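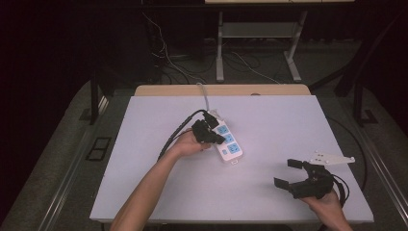 Wada, May

To Mr. Nishimura, Travano: progress of the office refurbishment at Teltine House.

The two upper floors are now ready for tenants, with a net area of 2844 square feet on each. The kitchen on the higher floor was finished on Friday. Painting of the stairs is still open and will need 211 more in the budget, as the second coat was not included in the first offer.

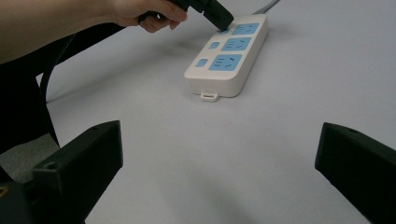

Zultitz has viewed the space and asks for a longer rent-free period. Mr. Kinoshita will answer them after he has spoken with you. We have also received the deposit of 3000 for the parking spaces. The elevator certificate is not yet in our hands, and I have written again to the inspector.
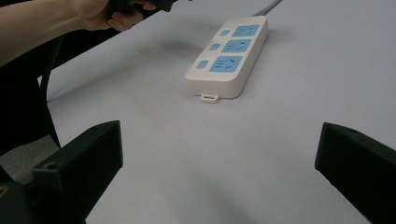 White power strip with three light blue socket panels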